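Trallness Forum > Phones and Tablets > Storage

Card says 250 free but phone cannot save pictures

okarabulut
15 June 2019
Hello all. I have a Derkex phone with a memory card. The phone shows 250 MB free on the card, but when I save a picture it writes "storage full". I restarted it 3 times and there is no change. The folder has 1862 files in it. Please, what should I check first? 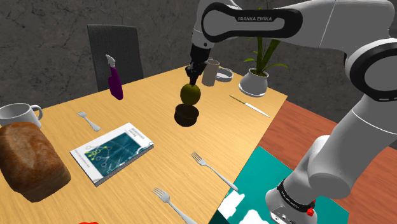

Green fruit over the bowl

sillovville66
Format the card in the phone. It takes one minute and the error goes away.

Erasto Kaijage
I do not agree with formatting as a first step, he will lose everything. Oğuzhan, please look in Settings, Storage, Default location. Maybe the camera still saves to the internal memory, and this one is full.

sillovville66
He can copy the files to a computer before. I did the same with my Makokha card in December.

Erasto Kaijage
Yes, but he did not say that he has a card reader.

okarabulut
I have no reader, only the cable. Erasto, you are right, the default location was "Phone". I changed it to "SD card" and now two pictures are saved. The old files I will copy by cable tonight. 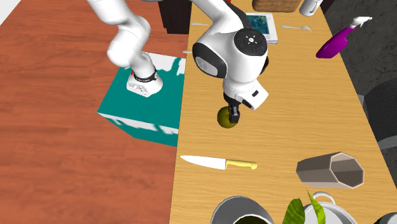

Gripper and fruit on the counter

sillovville66
Good, but I would still format it after you copy.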